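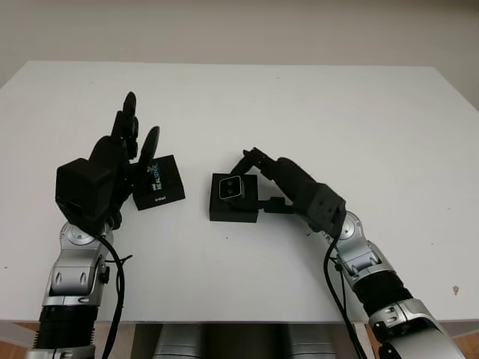 *White table with two robotic arms, left hand raised.*

**To:** transfer-ops list
**Subject:** Re: Oxygen figures for the Rashti to Botano run
**Date:** 2024-07-04

Replying inline to the message from the Rashti desk. I have trimmed the headers and the routing discussion.

> We have a standing request for ground transfers from Rashti to Botano when the aircraft is down for weather. The distance is 104 miles and our log gives 130 minutes of driving on a normal day. The Curesik unit carries one M cylinder on the main system plus portables. Our sheet says a full M is good for the whole trip at any setting up to 15 liters a minute. Is that still correct, and what do we do with high flow patients? We are getting more of those.

The first part is correct only if you count driving time alone. The sheet uses this formula:

 minutes = (gauge psi - reserve psi) x factor / flow

With a gauge reading of 2000, the reserve at 500 and the M factor of 1.56, usable volume is 2340 liters. At 15 liters a minute that is 156 minutes. The drive is 130. The sheet does not include time at either door.

Door time on this run is 25 minutes. That covers the period from the patient going onto our oxygen at the sending bedside to the patient coming off it at the receiving bedside, less the drive. Most of it is on a portable, but the crews have been told to plan as if it all came from the main system, and I would keep it that way. So the base time is 155 minutes, and the sheet's 156 leaves one minute.

We then add 30 percent for delay. That gives 201.5 minutes, and I round up to 202. At 15 liters a minute, 202 minutes needs 3030 liters. One M does not cover it. Two do, with 4680 usable.

> The sheet also says the reserve can be dropped to 200 psi if the trip is short of oxygen on paper. Some of the crew use this and some do not.

Please strike that line. The reserve is for the crew to deal with a leak, a wrong gauge or a late cylinder change. It should not be used to make a plan add up. If the plan does not add up at 500, add a cylinder or change the plan.

> For high flow we have been entering the total flow from the device screen. The last one was 25 liters a minute at 60 percent, and the sheet said we could not do it with two cylinders. The crew said they used much less than that.

The crew is right about use. The total flow on the screen is mixed gas. When the device blends with room air, the oxygen drawn from the cylinder is:

 oxygen flow = total flow x (FiO2 - 0.21) / 0.79

For 25 liters at 0.60 this comes to 12.3 liters a minute. Over 202 minutes that is 2485 liters, which is just past one full M and well within two. Entering the full 25 gives 5050 liters, which is where the refusal came from.

Two cautions on this.

1. The blend formula holds only for a device that takes in room air by turbine. If the device needs compressed air and compressed oxygen, you need an air supply as well, and the unit does not carry one. Check which type it is before you accept the call.
2. Plan for 100 percent as well. Patients on high flow often go up during a move. If the patient goes to 1.0 at 25 liters a minute, two full cylinders last 187 minutes. That covers the 155 minute base but not the full 202. For these calls I would load three, or set a meeting point where a second unit can hand over a cylinder. 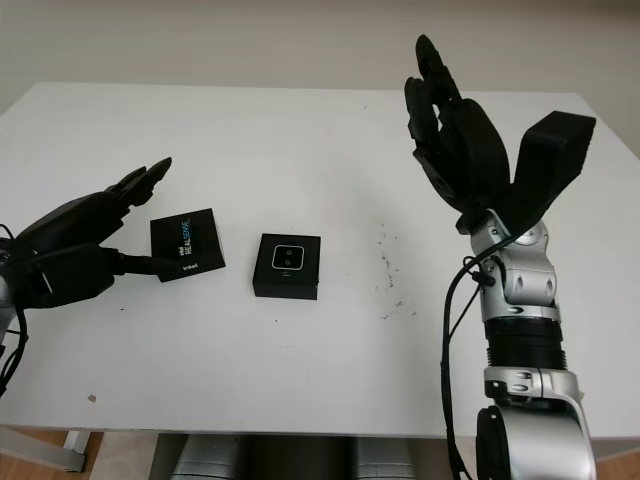
*Two small black boxes on the table, a hand at either side.*

> The Tinine transport ventilator has its own oxygen estimate on the screen. Can we use that and stop filling in the sheet?

No. The estimate on our Tinine units works from the cylinder size and pressure entered at startup. It does not read the manifold, and it does not know when somebody changes a cylinder. Ours also leave out bias flow unless that option is turned on in the setup menu. Use the screen as a cross check during the trip. If it and the gauge disagree, believe the gauge and work it out again by hand.

For ventilated patients the sheet should use minute volume times the blend factor, plus bias flow. The old sheet has no box for bias flow. I have added one to the draft.

> Last item. Do we chart the pressure at departure only, or during the trip too?

At departure, on the hour, and at arrival. Also at any cylinder change, both the one coming off and the one going on. Without the middle readings we have no way to compare planned use with real use, and the factor of 30 percent for delay was set years ago on a different vehicle. I would like to review it with real numbers from this route.

Changes in the draft sheet, revision B:

- Door time is a separate line, preset to 25 minutes for this route.
- Reserve is fixed at 500 psi and locked.
- High flow has two boxes, total flow and FiO2. The sheet works out the oxygen draw and also prints the time at 100 percent.
- Bias flow added for ventilators.
- Starting pressure must be typed in. The old sheet assumed 2000, and several cylinders have gone out at less.

Revision B is in the shared folder next to the old one. Please run your next few calls on both and send me the pairs with the charted pressures. If there are no errors, revision B replaces the old sheet in August.

Transfer Planning, Curesik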